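Home Living Repairs Archive Contact

Keeping a Sofa for 14 Years
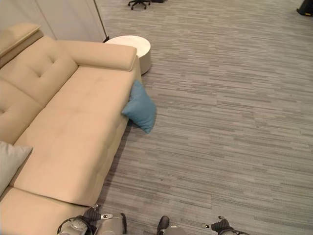 Lightfoot was asked what wears out first, and the reply was the foam. "People blame the springs," the upholsterer said. "Usually the springs are fine."

The shop does 82 pieces in a good year, most of them sofas. A full recover takes 2 weeks once the fabric is in.

"Swap the seat cushions every April if they come off. If they don't, sit somewhere else for a change. Everybody has a spot."

On cleaning, the advice was short. "Vacuum it. Blot spills -- don't rub. Try any cleaner on the back first."

New foam for a three-seater starts at $200 there. Cheaper foam exists, but the shop stopped using it. "It came back flat, and then I did the job over for free."

Comments

Virora: Does this go for leather too?

Pornolis: We had ours refilled and it sits higher than before. My feet don't reach the floor now.

Lelleo: What do they charge for pickup?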